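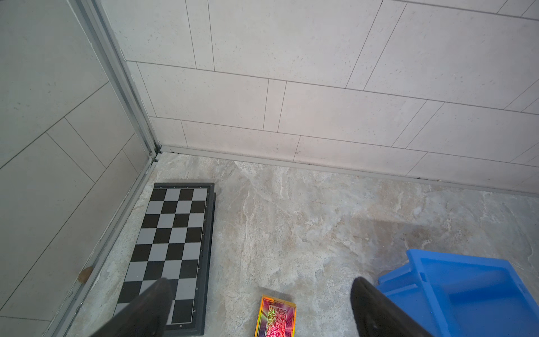
The games corner: chessboard, card box and blue crate, seen from between the gripper's fingers.

About us

Hello, and welcome to Kendow! I'm Manju Pathak and I started this company, so I get to write the page that everyone skips on their way to the prices. We teach robot arms to put things away. Toys, games, bits of stationery, the stuff that ends up on the floor of a school or a club by four in the afternoon. Our arm is called Mota, the software that tells it what to do is called Mumance, and the rest of us drink a great deal of tea and argue about crates.

Most companies use this page to tell you how well it's all going. I'd like to tell you about June, when it went badly, as customers ask about it and I'm tired of explaining it on the phone (I go on a bit, as you'll have noticed).

We'd been running the tidy-up job for weeks. Mota picks up a small box, lifts it over the rim of a crate and lets go. Dull to watch, lovely when it works. Then one morning it closed its fingers on a card box and didn't stop closing. The box was flattened before anyone reached the stop button, and when I did hit the button the arm carried on for a moment before it went still. Only a moment! But I had my other hand on the crate at the time and I didn't enjoy it one bit. I wasn't hurt. I did have to go and sit in the van.

There were two faults, and I'd much sooner have had one. The first was in Mumance. If the grip reading dropped out, the program kept the last number it had been given, so as far as the arm knew it was holding nothing and ought to squeeze harder. The log showed 261 missed readings from that morning alone, and we hadn't been looking at the log. That's on me. The second was the stop button, which I had wired through the same computer that was busy being confused. Anyone who has done a safety course is now wincing. I'd done the course as well.

We switched everything off and sent the whole lot to Faririer, a small firm who test machines for a living and are not easily charmed. They kept it longer than I'd hoped and came back with a list. The stop button now cuts the power to the arm directly. A lost reading opens the fingers if they're low over the floor, and freezes the arm if it's carrying something higher up. Then we ran the pick again, 3024 times, pulling the sensor plug at odd moments, and wrote down every single one. Very boring, and my brother-in-law got quite good at it.
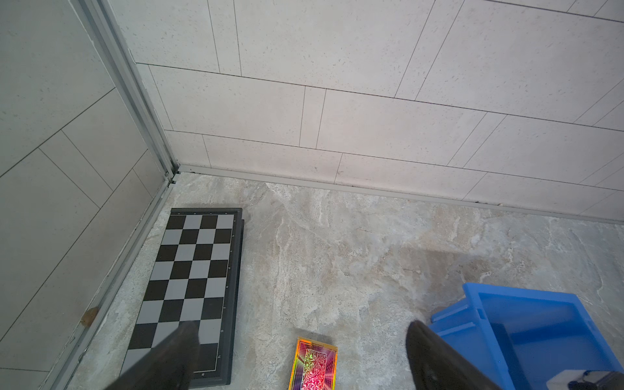

Can I stand next to the arm while it's working?
Please stay behind the floor tape until the light goes green, which means the power to the arm is off. We ask this of our own staff too, me included.

These days every arm gets a 60 minute check before it leaves us, and someone reads the log each evening with a pen in hand. If you have a Mota from before June, its serial number will be 3218 or lower, so do get in touch and we'll fit the new button free of charge. It's a short visit and we bring our own biscuits.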